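Papers Working notes Songs index People Contact

Working notes > Popular song > Time words in love songs > Section 3

9 min read

3. Borrowed measures: how the Gilbridge songs use clock and calendar

3.1 What we counted as a time word

The Gilbridge set is 28 songs, all by one writer, Oriana Daza, all home demos except the last four. We went through the lyric sheets first and the recordings second. Where the two disagree we go with the recording. A time word is any word that names a stretch of time or a point in it: hour, noon, October, "by the time the kettle". Tense was left out. So was "now", which she uses as filler at line ends and which would of swamped everything else.

By this rule 25 songs have at least one time word. The three that don't are the two instrumentals (counted as songs becuase they have titles and sit in the running order) and "Zeta", which is nearly all place names.

3.2 Hours against seasons

Small units win. Hours and minutes turn up in 20 songs, seasons in only 4. We expected the reverse. Love songs in the older stock lean hard on spring and winter, and Daza's early notebook is full of both - but nearly all of it is struck out by the time a tune is attached.

"Adcombe" is the clearest case. Notebook version opens on snow. Demo version opens on a bus at ten to six, same melody, same rhyme, and the snow moved to the bridge where it lasts one line. The singer is waiting in both. In the second you know how long.

The domestic words go along with the small units. Kettle, coat, stairs, pillow. These do the work the weather used to do. A pillow in particular comes back again and again as a sort of clock, something with a dent in it that will fill out given long enough (see Figure 3, and the second verse of "Zhuravel", where the dent is "an hour deep").
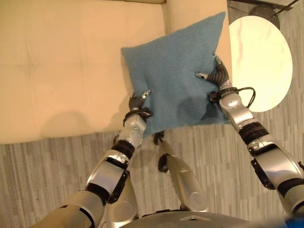
Figure 3. Blue pillow held over a cream-colored sofa, with a dent toward the middle right.

The "hour deep" line is worth staying with. It measures time by depth, odd on paper, and sung it goes past without any trouble. The note under "deep" is the lowest in the song and it is held for the rest of the bar. We don't claim this was planned. Daza's only note on the sheet is "too low?" with a line through the question mark.

3.3 Where the month names fall

Only one month is named anywhere in the set, October, always in a last verse. Never sung on the beat. She comes in late on it each time, so the stress lands a little after the chord change. On two demos the guitar stops altogether. A listener who doesn't catch the words still hears something held back.

One exception of sorts. On the retake of "Adcombe", marked 31 Jan 2021 on the sheet, the word is hummed. Whether forgotten or dropped we can't say, and the sheet still has it written in. We kept it in the count.

3.4 Limits

One writer, one set, and a writer who revises a lot. The notebook pages are undated, and the order we give them in is a guess from ink and handwriting. Lines shared between songs were counted once per song, which pushes the hour figure up a bit. The bridge of "Zhuravel" is partly inaudible on the only recording we have - the lyric sheet was used there instead, against our own rule. Section 4 takes the same songs and looks at tempo.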